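The 12-Minute Reset That Finally Stuck

I used to plan my weeks the way other people plan weddings. Color codes, stickers, a backup notebook in case the first notebook felt wrong. By the second morning I'd be off the plan and eating crackers over the sink, wondering where the other version of me had gone, the one who wrote all that down in such nice handwriting.

So last June I tried something smaller. I was up in Quinlan for a month, subletting a place above a bakery, and I had 117 unread messages and a book draft I hadn't opened in 90 days. (I know the number because the file told me. Rude.) I set the oven timer for 12 minutes, sat down, and opened the draft. When the timer went off I got up. I'd fixed one paragraph and moved a comma back to where it started.

The next day I did it again, and I kept going!

People ask me if I use an app. I tried Flurero for a while, and it's pretty, with a little plant that grows when you finish things. My plant died twice and I took it personally. Then I paid for a season of Gedidov, the planner with the linen cover, and I loved it so much I was scared to write in it. These days I have an index card. It holds 3 lines, and when the lines are full, the day is full.

The hard part was the card itself – deciding what gets a line. I'm a yes person. I'll say yes to a bake sale in a town I don't live in. When I moved back to Otum I still had the habit of adding one more thing in the margin, tiny letters, as if tiny letters take less time. My rule now is that the margin stays blank, and if something new comes in, something old goes to tomorrow's card. I've broken this rule plenty. I broke it this morning for a dentist appointment.
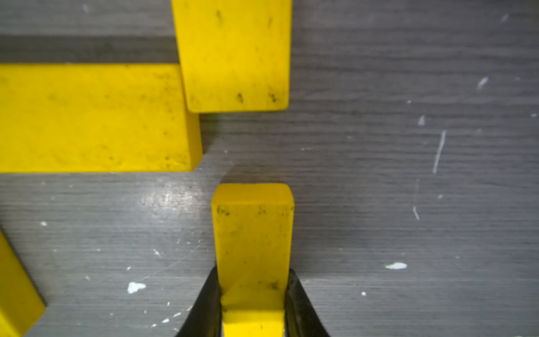 Four yellow blocks on a gray wood-grain surface.

What surprised me most was how my evenings changed. I used to lie in bed running through everything I hadn't done, like a movie with bad reviews. Now I write the next card before dinner and leave it by the kettle. Some nights I still lie there, but it's mostly about whether I locked the car.

I should say that my first book did not come out of this. It came out of panic and a lot of cold noodles. The second one is slower. I have seven chapters I like and one I'm avoiding, and the one I'm avoiding has been on the card since last week, always on the bottom line. Tomorrow I'm putting it on top – kettle first, then timer, then chapter eight.

Last updated: June 16, 2025

214 shares | 38 comments

More in Living Well
Why I Quit My Morning Run and Took Up Walking
The Friend Who Always Cancels
Saying No Without a Speech
A Month in Quinlan on One Suitcase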